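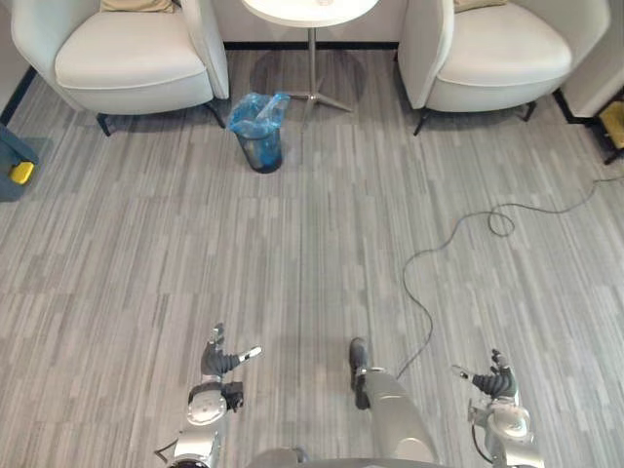 # About Us

Hereck writes and maintains working rules for humanoid and mobile robots used in shared indoor spaces: offices, lobbies, waiting areas. The company is based at Sumska and operates with 37 staff. We do not build robots. We review how they are run, and we publish the rules we hold our own operators to.

## What we maintain

The Irnamik rule set is at revision 6. It covers floor condition, arm clearance, start and stop authority, and record keeping. The rules that come up most often in site reviews:

- Loose cable on the floor is logged before the first motion command, including cable outside the planned path.
- Hands stay empty during approach unless the task sheet states a load.
- Furniture and wastebaskets stay where the site normally keeps them. A tidied room is a different test and is filed as one.
- Two operators are assigned to each run — one on the controls, one on the stop.
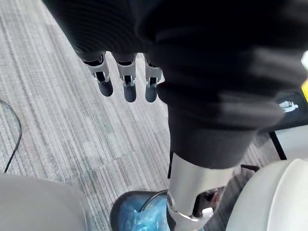 Quezada wrote to us that the cable rule is too strict for small rooms, and that a log entry for every charger lead slows a site down more than it protects anyone. We kept the rule and shortened the entry to one line.

## Records

Our archive holds 3766 run reports. Each lists the rule revision in force, the floor type and any stop command given. Reports are not edited after filing; corrections are attached as separate sheets.

Revision 6 took effect Feb 17, 2025. Sites working under the previous revision may finish open task sheets before changing over.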